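Ningsih Sutanto spends most of her working day in a living room that exists only on a server. She runs example gathering at Simala, where a team is building a learning system meant to find household items and bring them back to a person. Before the system can learn anything, somebody has to show it how.

"People think we write rules for it," she says. "We don't. We drive the simulated robot through the task by hand, we save the run, and the system trains on the saved runs. My job is getting enough of them, and getting them different enough."

The current set is called Trarkgate. It stood at 3000 runs at the start of September and is now at 3301. The room is plain, with gray walls and a pale floor, and the furniture comes from a small library the team has used since its first project, Villanueva. 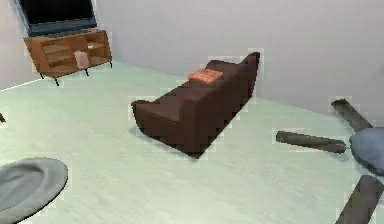
A simulated living room from the Trarkgate set, with the sofa facing the television.

Sutanto says the plain walls are deliberate. An earlier set, Tidulstead, had patterned ones, and the system got attached to them. "It was using the wallpaper to work out where it was. Change the wallpaper and it drove in circles."

Each run starts with a short instruction, such as going to the sofa or picking up a named item. An operator then steers with a hand controller. Sutanto asks her operators to come at the furniture from several sides and to stop at different distances.

"If everyone parks in the same spot, that's the only spot it learns," she says. "I'd take 190 varied runs over a thousand copies."
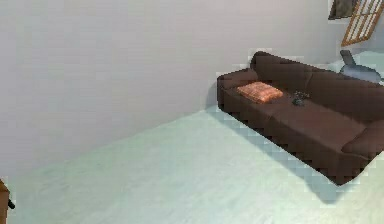
Small things on big furniture are the hardest part, she says. A pillow is easy to find from across a room. Something small and dark on a brown seat may cover only a few pixels, and operators miss it too. She keeps those runs if the operator recovers, and marks the point where the correction begins.

Of the last batch, 192 runs were kept after review. Sutanto watches them herself at double speed, usually before lunch. She throws out any run where the operator bumps the furniture or sits still too long.

Next she wants more rooms. "We know this sofa very well by now," she says. "I'd like to see what it does with a kitchen."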